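Pilness Releases Study on Teaching Robots to Pick Packaged Food From Mixed Boxes

SKALUMPORT, February – The robotics group at Pilness has published results from a study on how robots learn to handle soft, shiny packaging in ordinary homes.

The group collected 2,326 demonstrations using hand-held grippers in place of a robot arm. People carried out the tasks in their own living rooms, and the recordings were used to train a control policy. Of the total, 1,330 involved taking one item out of a box holding several kinds of snacks.

"Foil packets bend and catch the light, and they sit up against other packets," said Torunn Forsberg, who led the study. "We wanted training data with all of that in it."

A packet of Danisa butter cookies, held between blue-padded jaws over an open box of snacks, is typical of the task.

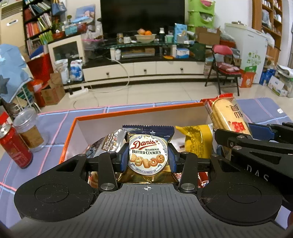
Results

The trained policy was run on a two-armed robot at the Drorkthorpe test site in 137 trials with boxes it had not seen before. It removed the requested item in 112 of them. Most failures came when two wrappers were gripped together.

Hjørdis Halvorsen, who ran the trials, said rolls and tubes were easier than flat bags.

The group plans to add 2,000 demonstrations with jars and cans.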